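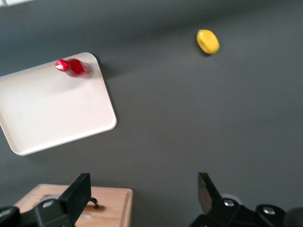 A tray is just a place where clutter goes to sit, according to the first reply I got when I put my project idea up on the class board. Fair enough! I kind of agreed at the time, and that reply ended up shaping the whole project, so it gets to go first.

November 16, 2019
By a second-year student, Home and Interior Studies

My question was pretty simple: does having a tray on a table change where people put small stuff down? I live in a shared apartment on Maddocks Street and our big table is a disaster zone by dinnertime. Keys, snacks, little bottles, hair ties, you name it. I wanted to see if a plain tray with a low rim would pull any of that in, or if it would all keep drifting out to the corners like it always does.

I picked white because our table is dark gray and I figured the contrast would help (my roommates can't say they didn't see it). The red bottle and the yellow lemon-shaped thing were my two test items. I wanted colors I could spot from across the room, and shapes that don't behave the same way when you set them down. A round bottle on its side wants to roll. The yellow one just kind of tips over and stays put.

For the first part I sat down and placed things myself, tray straight and then tray at an angle. I went in sure that straight would be better – it looks neater, right? But I liked the angled tray a lot more. My hand came in from the side, and having a corner pointing toward me made it easier to reach across without bumping the rim. My roommates disagreed and kept straightening it every time they walked by, which messed up two evenings of notes.

The second part was just living with it. I kept a notebook called the Grokgate log (long story, it was the name of our group chat) and wrote down what landed on the tray and what didn't. Small bottles did great. The rim isn't high but it was enough to stop a slow roll. Fruit was hopeless! People put fruit wherever they happened to be standing, and no tray is going to fix that. A bowl might.

I also tried a deeper tray, the Gelenar, borrowed from the studio. Everything stayed in it, but it filled up fast and then it really was just clutter with walls, so the reply had a point there.

Things I'd change: I'd start in January when everyone is back on a normal schedule, and I'd hide the notebook, since people got weirdly tidy whenever it was out. I'd also wipe the tray more often. Pale surfaces show every smudge and I got tired of looking at them.

My write-up came to just over 600 words without the log. The tray is still on our table, by the way, and I've stopped arguing about the angle.

Contact: Mimellow student projects page | © 2019 Mimellow | Back to top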